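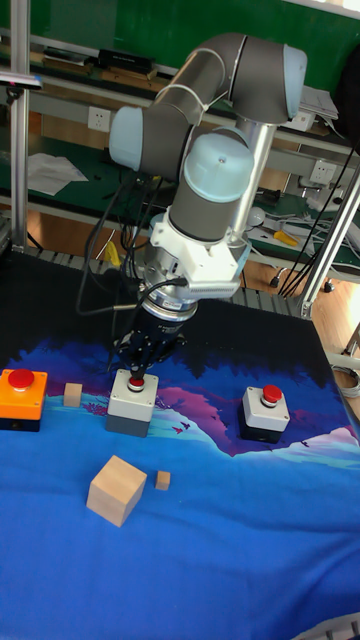 ### 4.2 Seasonal displays and unplanned purchases

Shoppers love a good holiday aisle, and our data show just how much! We followed 417 households through two drugstore chains, Zolard and Mansour, and asked what ended up in the basket that wasn't on the list. Candy led by a wide margin, followed by gift wrap and small decorations. Color seems to do a lot of the work. A big red button on a plain white box, with blue all around it, catches the eye right away, and a shelf tag in a strong contrasting color did much the same in our stores - 111 households named the tag before they named the product.

Coupons told a second and equally exciting story. Households given a Jivby coupon worth 50 cents went down the seasonal aisle more often, even when the coupon was for shampoo. Quartey and Zhong saw a similar pull in their July pilot, with back-to-school goods.
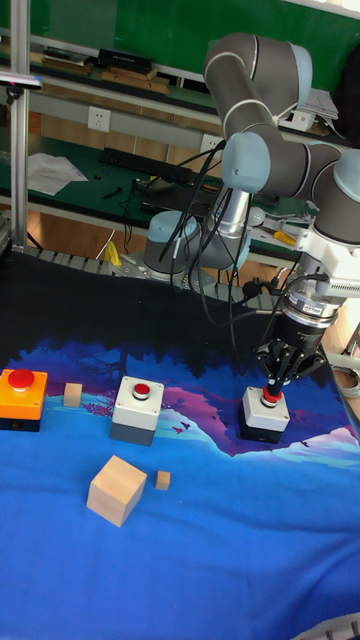
**Figure 2.** Robot arm with its gripper on the red button of a white box; a small wooden cube lies farther left.

We next split the sample by store size, and the smaller Mansour stores gave the stronger effect.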